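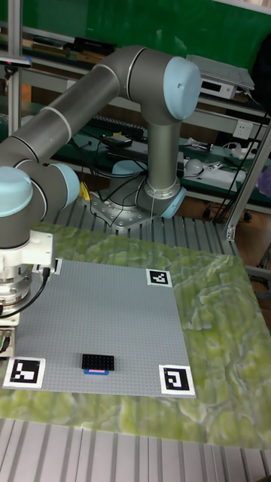 Recalibration of the Skurnutano brick cell starts at the base. Ayodele Wike checks the bolts on the mounting plate, then the arm's zero position, before any vision work is attempted. The studded baseplate is the reference surface, with a square fiducial marker at each of its four corners, and the Zuvuvex software solves the plate's position from those. Reprojection error above 2 pixels means the routine is run again.

05/04/2026
By the Forositz workshop desk

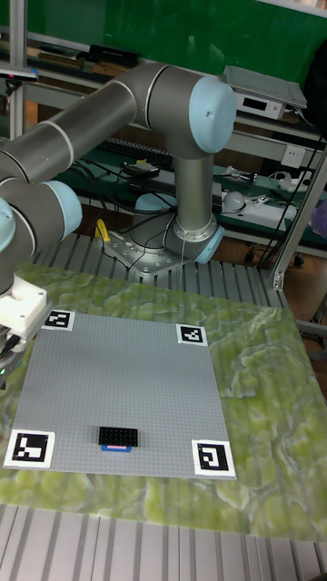

Finger alignment follows. Wike jogs the tool down in small steps at reduced speed and records the offset at contact. The log held 3742 entries at the last service. Fingers are replaced as a pair when wear shows at the tips, and the grip force is reset afterwards.

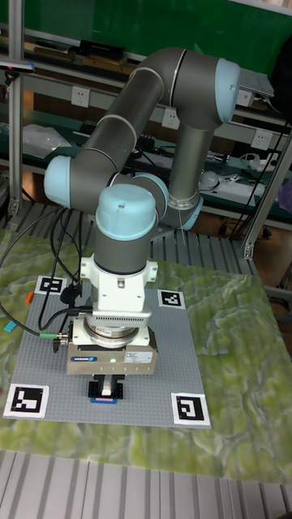 Cable strain relief is inspected every 500 hours. Connectors are reseated by hand and the wrist is rotated through its full range with the Fakir controller in manual mode. Any snag is logged and the loop re-dressed.

Last updated: May
896 shares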